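The Skerdale Card Swap

I should say up front that I only joined the card swap because of Konrad. He'd moved in across the landing with one suitcase and a tote bag full of ink pads, and the second time we met in the elevator he looked at my thumb, which was purple, and said, "Dye or pigment?" I said dye. He got off at my floor, which was also his floor, and that was pretty much that.

The swap works like this. Everybody makes 15 cards, all the same design, and mails them to Didier Moulin in Skerdale, who shuffles them up and mails you back one from each person. Simple! Except Didier is fussy about glue. He sent my first batch back with a sticky note that said "These will curl by November," and I was so mad I put the note on my fridge.

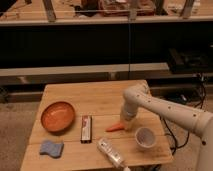
So I started over. I had a plan for the new batch, a row of little houses with snow on the roofs, stamped in gray and colored in by hand. I cut my card stock after dinner and got through four before I smeared one with my sleeve. Konrad came over in his slippers, looked at the smear for a long time, and said I could turn it into chimney smoke.

"On the side of the house?"

"It's windy there," he said.

I laughed so hard I had to put the stamp down. Then I made smoke on all of them, on purpose, blowing sideways across the whole street, and they looked better than anything I'd planned.
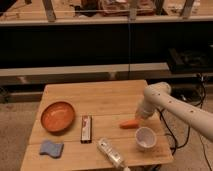 Carrot, bowl and blue sponge on the table.

The trouble was the ribbon. I wanted the dark green satin from Isen, and the shop had sold the last roll to a woman doing wedding favors – 286 of them, the clerk told me, as if I might like to go help. I tried kitchen string. I tried strips of an old blouse, which frayed everywhere and got into my coffee. In the end Konrad went quiet, went home, and came back with a flat tin that used to hold cough drops.

Inside was green ribbon, wound around a piece of cardboard, with a woman's handwriting on the edge. Isen, it said, and a price in money I didn't recognize.

"My mother's," he said. "She was saving it."

"For what?"

He shrugged. "She never said. She had 1000 things she was saving."

I told him I couldn't use it. He sat down and started cutting it into lengths, very neatly, with my good scissors, which I don't let anybody touch. I let him. We tied the bows without talking much, and when we were done there was a piece left over as long as my hand, and he wound it back on the cardboard and shut the tin.
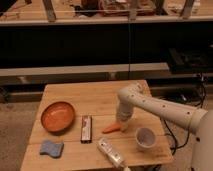

What Didier Wrote Back

The envelope came while I was out, so Konrad had already been holding it up to the hall light. There were all the cards from the other people, a foil owl, a pop-up teapot, something with way too many buttons. And there was a sticky note.

"Good glue," it said. "Where did you find the ribbon?"

I put it on the fridge next to the other one. Konrad read it twice, then asked if I had any of that gray ink left.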